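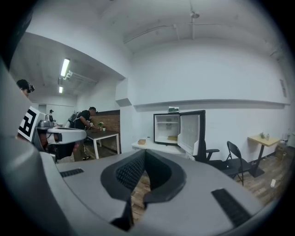 Last changed: June, 4:20 p.m.

Notes for the Drosum library evening talk, "Leftovers and Other Promises"

Start without the slide. Wait for the coughing to stop.

Open with the soup. Everyone has made a soup they had no plans to eat. We put it in a tub, we put the tub in the fridge, and we feel like people who have their lives in order. (Pause. If they laugh, go on. If they don't, go on faster.)

Our kitchen log at Nurkis ran to 1,454 entries. Read two of them out loud: "rice, maybe" and "sauce from the good night."
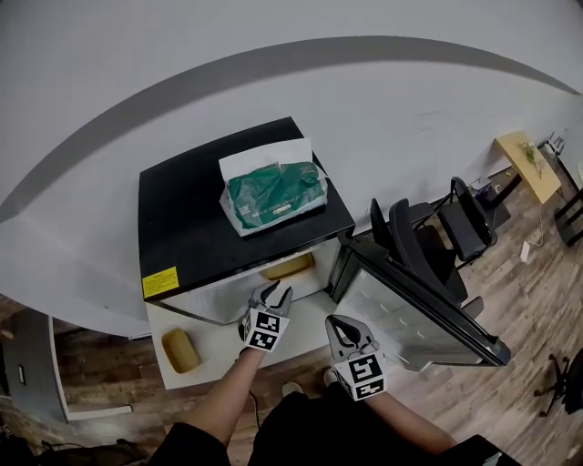

Next, the shelf problem. Food at eye level gets eaten. Food behind the mustard becomes history. I moved my salad greens up from the drawer and ate them for four days straight — a personal record, and my family would like it left alone.

Skip the part on freezer labels if we're past 20 minutes. The Bustamante crowd asked for it and then looked at their phones.

Questions. Someone will bring up eggs. Say you keep yours in the carton and move along.

Leave the sign-up sheet by the door and take the pen home this time.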